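18-character split-flap display, it finally spells things!

Forum > Builds in Progress > Displays and Clocks

phuc_doan
OK, I've been lurking in the split-flap threads since forever and I have one running on my own wall now, so it's my turn to post. 18 characters in two rows of nine, 40 flaps per drum, so 720 flaps in total, and I cut and lettered every one of them at my dining table. My fingertips will recover.

The basics: small geared steppers, one per module, a Tretesel driver board at the end of each row, a magnet on every drum with a hall sensor for homing, and one microcontroller that pulls the message off my home server over wifi. The frame is birch ply. I cut the parts on the laser at Torndale (great space if you're anywhere near, go Friday evening when it's quiet) and the drums are printed in plain PLA.

The motors came to $94 for the lot, spares included. The sound when both rows roll over at once is SO good. I keep sending it the weather just to hear it go.

Two problems left. Module 7 and module 15 drift. They home fine, then after a few dozen messages they're showing the letter before the one they should be. Everyone else behaves. Ideas?

flapjackson
Beautiful! I would hang that over my bed if I thought I could sleep through it. For the drift, swap the motors on 7 and 8. If the problem moves, it's the motor. If it stays, look at the drum. I had one where the set screw was holding on by pure optimism.

nhungphung
Congratulations!! Two rows is ambitious for a first one. Are you re-homing on every message or only at power up? I re-home each time a drum passes the magnet and I've never seen drift, even with a couple of truly awful motors.

phuc_doan
Only at power up. I was worried that correcting on the fly would make it stutter.

nhungphung
It doesn't have to stutter. Don't stop at the magnet, just note the step count as you go by and fold the difference into the next move. It's maybe ten lines. I'll dig mine out tonight.

oldbench
I'll be the grump. Correcting in software every turn covers up a mechanical fault. If a geared stepper is losing steps, something is rubbing, and it will get worse. Pull the module, take the flaps off, and spin the drum with your finger. Fix the drag first and then add the clever code if you still want it.

nhungphung
Sure, look for drag too! But "fix the mechanics first" is easy to say when you have one module on the bench. With 18 on a wall I want it to look after itself while I'm at work.

oldbench
And I want to know when it's failing. We can both be happy. Log the correction, and if a module needs more than a few steps per turn, have it tell you.

phuc_doan
Oh I like that a lot. Doing both this weekend.

tinsnips
What are the flaps made of? I tried playing cards and they curled in the first humid week of August.

phuc_doan
PVC card stock, the thin kind, ordered from Weidemann in big sheets. I went through three materials first. Paper card curls like you say, and polypropylene is lovely and flat but nothing sticks to it. The PVC falls with a nice sharp clack. For the letters I used cut vinyl, white on black, split down the middle with a fresh blade.

On finish, go matte if you can get it. I made a test set in gloss and the ceiling light wiped out half the letters from the couch.
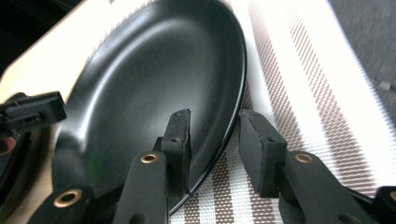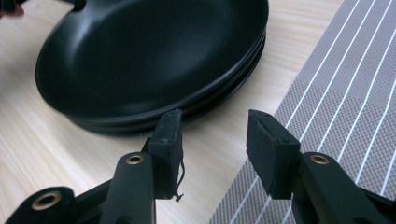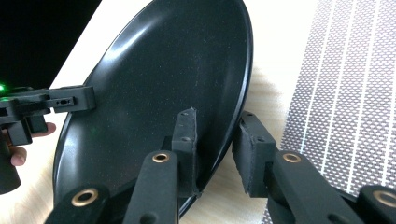
The sheets come glossy on one side and matte on the other, so you have to keep them all facing the same way when you stack them for cutting. Ask me how many I had to redo. Also, lightly sand the little tabs where they sit in the drum, just two passes with fine paper. Mine hung up before I did that and dropped two at a time.

tinsnips
Vinyl on 720 flaps, you're a braver soul than me. Why not screen print? One frame per letter half and you can do a whole sheet at once.

phuc_doan
I thought about it! But I only needed 18 of each, and by the time I'd burned all those screens I'd have been finished with the vinyl. If I ever build a second one I'd print it for sure.

quietrelay
Counterpoint to the vinyl love: I used Predby paint markers through a stencil and it has held up fine, with no lifting edges. Vinyl adds thickness right at the split, and after a while the corners catch on the flap behind. Check your two drifters for that before you tear anything down.

oldbench
Good call, I'd look there first.

flapjackson
Never had vinyl lift in two years of daily use. Clean with alcohol first and burnish it properly and it's fine. But yes, check.

phuc_doan
OK, update! quietrelay gets half the credit. On 15 the top corner of the letter M had lifted and was snagging the flap behind it. I pressed it down, trimmed it, and it has been perfect since last night. Module 7 is something else. I swapped the motors like flapjackson said and the problem stayed put, so I pulled the drum, and the bore is slightly oval. Reprinting it now.

Nhung's correction code is in too and you can't see it working at all, no stutter. It logs to a file and right now every module except 7 is sitting at zero.

oldbench
Oval bore. Called it (well, I called "something").

nhungphung
Yay!! Print the drum standing on its end if you can, mine came out much rounder that way. And please post a video with sound. What's the first message going to be when all 18 are back?

phuc_doan
My kid has already claimed it. It's "PANCAKES TOMORROW", with one space left over. Video once the new drum is in.

tinsnips
Following for the clacking.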